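阅读时间:10 分钟

Flultuvico 家务示范数据 README

先说结论,省得翻到底:现成的机器还不能替人收拾屋子。能做其中几步。桌上有什么、东西放哪、光从哪边来,都跟采的时候差不多,那还行。换一张桌子就开始掉。详细的看"测试"那一节。

这份说明是赶出来的,格式没统一,有错直接提 issue。更新日期 2020年4月10日。

数据里有什么

手持夹爪录的示范,人手拿着夹爪干活,录腕部画面、夹爪位姿、开合宽度。一共 3927 条,10 个任务,每条一个任务从头到尾。画面 30 帧。声音不录。

单手和双手都有。双手的两路各存各的,用 session 里的 pair 字段对上。对不上的已经挪到 unpaired 目录,没删,想只练单手的可以拿去用。

任务(名字就是目录名):

pick_bottle 把瓶子从一堆里拿出来,放到指定位置
sort_bottle 瓶子按高矮排
box_in 零散东西放进纸箱
box_out 从纸箱里拿出来摆桌上
box_close 合纸箱盖,不封胶带
lamp_move 挪台灯,不能倒,不能拽线
cable_tidy 把桌上的线理到桌子后沿
wipe 擦桌面
chair_in 椅子推回桌下
shelf_put 东西上架

选这些任务没什么大道理。Eleri Craddock 列了一张单子,写的是她每天下班前自己要干的活,我们从上往下删,删掉带水的、带火的、要上梯子的。剩下这些。洗碗不在里面,别再问了。叠衣服也不在,那个另开一个库。

采集环境

大部分在 Flosedbridge 的场地,没专门搭棚。有砖墙有白墙,吊灯和灯管一起开。灯的问题后面单说。桌上的东西每次开录前会打乱,打乱的人和录的人分开,要不然手会自己记得东西在哪。 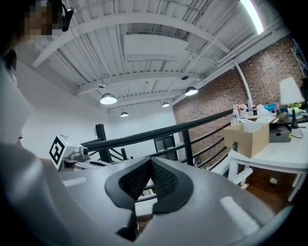 手持夹爪与带标记的另一只夹爪,后面白桌上是敞口纸箱和瓶子

人脸都打了码,发布前过了两遍。还有漏的请发邮件,附 session 号和帧号,我们会先下架那一条再处理。衣服上的字和标志没动。

背景没抠。有人说抠掉背景训练更干净,试过,反而差,栏杆、桌腿这些竖的东西对定位有帮助。Brenari 那边做的对比,配置在 configs/bg 下面,可以自己跑。

文件怎么放

每个 session 一个目录:
 video.mp4 腕部画面
 pose.csv 时间戳、位置、四元数
 width.csv 开合宽度,单位毫米
 meta.json 任务、人员代号、场地、pair、备注
 flags.txt 可能没有。有就先看

时间戳都是单调时钟,别拿去当墙上时间用。pose 和 video 的时间没有插值到一起,load.py 里有个现成的对齐函数,默认取最近邻,要线性的自己改参数。宽度的零点每次开机都重标,标定值写在 meta 里,老版本的 meta 有一批少了这个字段,load.py 碰到会警告然后用默认值,警告别关。

flags 的几种:
 drop 东西掉过又捡起来
 occl 标记被挡超过一小段
 lost 位姿丢过,中间是补的
 chat 录的人在跟别人说话,手停了
 redo 同一条里做了两遍,第二遍为准

drop 的没有剔掉,故意留的。掉了再捡,机器也得会。

双手录制

两只手配合是这批数据里最值钱也最烦的部分。合纸箱盖,一只手按住一片,另一只去够对面那片,听着简单,录的时候两只夹爪老打架,标记互相挡。所以夹爪顶上那块标记做成立方体的,几个面都贴图案,转过去一面还有另一面能认。
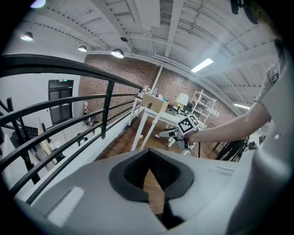
位姿丢失集中在什么时候,我们查过一遍:手腕往里翻的时候,还有伸手去够桌子深处的时候。前一种靠立方体能救回来一部分。像照片里那样手握着夹爪朝左、立方体的图案露在外面,跟踪基本没毛病;翻到底下去就不好说了。下面那根细黑线也是麻烦,垂着的时候没事,手一转就甩,甩到镜头前面算 occl。Eifion Parry 试过把线绕到小臂上固定,录的人嫌勒,后来改成自己注意,注意的效果因人而异。够桌子深处的那种目前没办法,纸箱后面挤着瓶子,手得越过箱子去拿,箱盖一翻起来什么都看不见。这类片段请按 lost 过滤一遍再训练,或者干脆单独拿出来当难例。

双手数据的坐标系以先开机的那只为准。先开哪只写在 meta 的 lead 字段里。有几个 session 写反了,已知的列在 known_issues.txt,未知的肯定也有。

测试

训练好的策略装到固定机械臂上跑,10 个任务各 30 次,共 300 次。判定由不参与训练的人做,Dwynwen Wogan 和 Iestyn James 两个人分头看录像,意见不一致的算失败。

没有放百分比表格。之前放过一版,被人截图拿去说"机器会做家务了",撤了。逐次结果在 eval.csv,自己算。文字版大意:

pick_bottle 最好。大多数能成。透明瓶子明显比有颜色的差,夹爪会合在瓶子旁边的空气里,然后很自信地把空气搬到目标位置。

box_in、box_out 还可以。慢。人几下就完的事它要停好几回。箱口翻片软的时候会带着翻片一块儿进去。

box_close 差。头一片能合上,第二片合的时候头一片弹起来,它不知道回去再按。人遇到这个情况根本不用想。

lamp_move 看着成功率不低,但请注意成功的里面有一半多是推着走的,没提起来。按任务定义没倒没拽线就算成,所以算成了。下一版定义会改。

wipe 擦是会擦,擦没擦干净它不管。它学的是手的轨迹。桌上有一滩它照样按老路线走,从旁边过去了。这一条我觉得最能说明现在在什么水平。

cable_tidy 基本不行。软的东西都不行。

chair_in 地上没东西就行,有东西就顶着走。

shelf_put 低层行,高层够不着,臂的问题,跟数据无关。

sort_bottle 两个瓶子行,多了就会来回倒腾,有一次把同一对换了又换,到时间为止。

换场地的测试只做了小规模的,在 Gronow 的一间仓库里,Rhiannon Gronow 借给我们用了一下午。桌子高一点,灯是另一种。所有任务都掉,pick_bottle 掉得少些。样本太少,结果放在 eval_extra 下面,别跟主表混在一起引用。

那么到底能不能干活

常被问到,写在这里以后直接贴链接。

家里:不能。家里东西每天换地方,小孩和猫也不在 meta.json 里。单步的可以演示,一连串的不行,前一步差一点,后一步就全歪。收拾一张桌子要把上面这些任务串起来做五六个,串起来的我们试过,没有从头做到底的。

车间里:看工序。固定工位、固定料盒、从箱里拿出来摆上,这种有希望,而且有些地方本来就用不着学习的办法,写死的程序更稳。我们的建议一直是能写死就写死。要学的是写不死的那一段,比如料乱放、箱子歪着来。

晚上没人看着跑:不要。测试的时候旁边始终有人手放在急停上,按过好多回。

速度:比人慢很多。有人说慢没关系,它可以干一整夜。见上一条。

灯

单独说一下。吊灯和灯管同时亮,夹爪的外壳上会有反光,有时候标记上也有。反光强的片段识别会抖。我们没有关灯重录,真实屋子就是这样。训练时建议做亮度增强,对比度别动太多,标记是黑白的,动多了识别先坏掉。台灯有时开有时关,没记录,抱歉,应该记的。

已知问题

- 早期一批 session 的 wipe 和 cable_tidy 目录放反过,已经改回来,老的下载包里还是反的,请重下
- 录的人大多数是右撇子,左手主导的很少,双手任务里看得出来
- 个别视频最后几帧重复,播放器里看像卡住,不影响用
- 瓶子种类偏,多是桌上常见的那些,没有大桶
- 标注里"失败"的标准前后改过一次,meta 的 label_ver 字段区分,1 宽 2 严
- pose.csv 有的用逗号有的用分号。load.py 都认,Excel 不一定
- 说明里的中英文任务名以英文为准

怎么跑

装好依赖,然后
 python load.py --root 数据目录 --task pick_bottle
能出一个小窗口放画面带轨迹就说明对了。没有显示器的机器加 --headless,会存成图片。先拿一个任务试,不要一上来全读,内存会满。

训练脚本在 train 下面,默认参数就是测试那一节用的。单手任务一块卡能跑,双手要多等等。随机种子请至少换三个,我们自己吃过亏,换个种子 box_close 能差出一大截,当时还以为是改进。

使用限制

研究用可以,产品里用先写信。不要拿画面去认人,打了码的也不要试着还原。引用的时候写 Flultuvico 和版本号,版本号在 VERSION 文件里,不写版本号的对比没法看。

接下来

九月出下一版,计划补左手、补透明瓶子、改 lamp_move 的定义。box_close 想加一组"弹起来再按回去"的示范,Eifion 在弄,录法还没定。仓库那边如果还肯借,会多录一些。想来帮忙录的请先看 protocol.txt,看完在发信,尤其是打乱桌面那一段。

联系:数据问题找 Iestyn,评测问题找 Dwynwen,下载链接坏了提 issue 就行,邮件我们经常漏看。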